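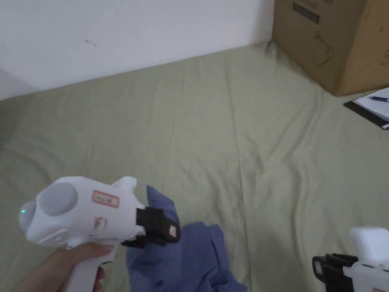 I've read the alarm box theory twice now and I still don't buy it. The claim, for those who skipped the weekend digest, is that the box in the Valby stairwell was rigged before the fire, and that the proof is the green light we see when the doctor walks past it. A light tells you there's a light. The white thing in the picture up top has a little green one glowing on its rounded end, and a sticker with a red border, and I couldn't tell you from either of those whether anybody has tampered with it. Same with the alarm. The prop people put a green light on a box so that it would look like a box with a green light on it.

Somebody wrote:

> I'm telling you it's the brother-in-law. He had the
> keys to Valby House the whole time, he knew the
> alarm was off, and he's the only one who gets
> anything out of the Atach deal falling through.
> Plus the shirt!! Go back and look at the shirt
> when his wife takes it off the line. There's a big
> dark patch right in the middle. That's soot, or it's
> blood. They would not have held on it that long if
> it meant nothing. And don't forget the 3000 he
> owed the guy at Tijani's. I'd put money on him
> being led away by the end of April.

Okay. The keys first. Half of Cernley has had keys to Valby House at some point. The nurse had them in the flood story, the landlady's son lost a set down a drain, and the mayor let herself in during the wedding episode without anyone asking how. If keys make you the arsonist then we need a bigger jail.

The Atach deal is a better argument, but you have it backward. He wanted that deal. He stood in the back room at Tijani's and begged the partners not to pull out, and he was alone when he threw the glass afterward, so who was he faking it for? I know this show cheats, but it usually doesn't cheat when a character is by himself. The one time it did was the amnesia mess, and the writers got so much grief over it that I can't see them going there again.

As for the 3000, he paid it back. It was one line, easy to miss, in the same scene as the dog.
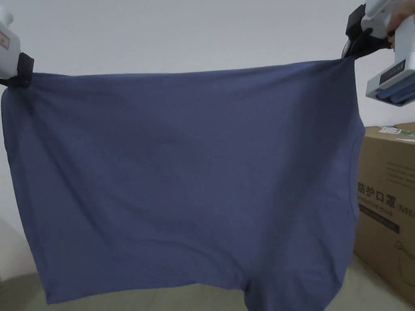

Now the shirt, which seems to be the whole case for some of you. I went back and watched it like you asked, on the big TV, with the lights off. Yes, there's a darker area. Try holding one up yourself. A big blue-gray piece of clothing stretched out by its top corners, like the one just above, goes darker in the center where the cloth sags in, and there are creases and folds throwing shadows over the rest of it. That's all I see on the clothesline too. If they wanted us to see blood they'd have shown us blood, with the piano music under it, the same as they did with the pillowcase.

And they "held on it" because she was crying and the actress was standing behind it.

My own money is still on the landlady, and I know I'm in a minority of one. She moved her photo albums to the garage 13 episodes before the fire. She told the insurance man there were 300 dollars in the kitchen drawer and told the nurse there was nothing in it. She also hasn't been back inside since, not even to the porch. Every time someone mentions rebuilding she offers them coffee.

What I can't work out is why she'd do it with her son asleep upstairs, unless she thought he was in Cernley for the night. Does anybody have the episode where he cancels the bus? I thought it was 1198 but I checked and that one is all hospital. If he told her about the bus on screen, I'll drop it.

Last updated: April, 9:40 pm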